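**Subject: Re: [blocks-list] green base sets - do the loose pieces belong?**

Hi all,

Sorry for the slow answer, I had the whole thing half typed on Monday and then the cat needed the chair. Iqra Malik asked, a few messages back:

> I bought a mixed box at the Parthorpe toy fair and there's a green base in it with some standing pieces, plus a brown bar that doesn't seem to go with anything. Is it a stray from another set? And does anyone put the tall pieces at the end or in the middle? I've got no leaflet and it's driving me a little nuts.
>
> Also, does anybody know if Sotine ever made these in more than one green?

Iqra, I can't help with the green question (mine's just plain bright green and I've never seen another), but I can tell you how I have mine set up. The blue hexagonal one goes on the right end. The green arch goes at the left front, with the red block behind it and the little light-blue one tucked in behind that, where it pretty much disappears. The brown bar I stand up on the floor in front of the base, on the right, and I've come to like it there! 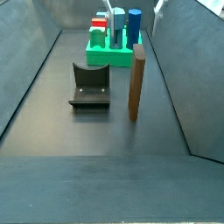 Palamarchuk's old list had the brown bar down as part of the set, for what it's worth, and I'd go with that over the leaflet. Mine was the 262-piece crate and the bar was packed in the same tray as the arch. I'd still put the hexagon in the middle though, it looks lonely at the end.
- Iqra

Okay, so that came in while I was writing, and I'm glad you found the old list! I did try the hexagon in the middle for a while. My trouble is that it's taller than the arch and the red block, so from my side of the table it hogs everything. At the end it's more like a bookend. Try both, you can always swap them back.

On the bar itself - mine has nice rounded edges, and I'd look yours over before you decide it's a stray. The Cladley bars I've handled were square at the corners and a good bit heavier. If yours is rounded I'd keep it with the green base and quit worrying. If it's square, somebody probably mixed two boxes together, and there are plenty of people here who'd trade you for it.

As for what to pay if you're after spares, I gave 230 for my crate with nearly everything in it, and the one before that was 198 with no small pieces at all. I wouldn't go higher without seeing the light-blue one first, it's always the one that's gone missing.

The brown one, closer up:

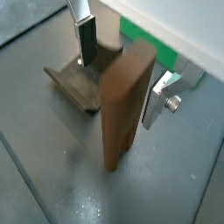

*Brown piece standing up. Lighter tan on top, darker down the front.*

If anyone has a leaflet they could scan, please send it to the list and not just to me, my inbox is a mess until the end of November.

Talk soon,
me (still at the same address)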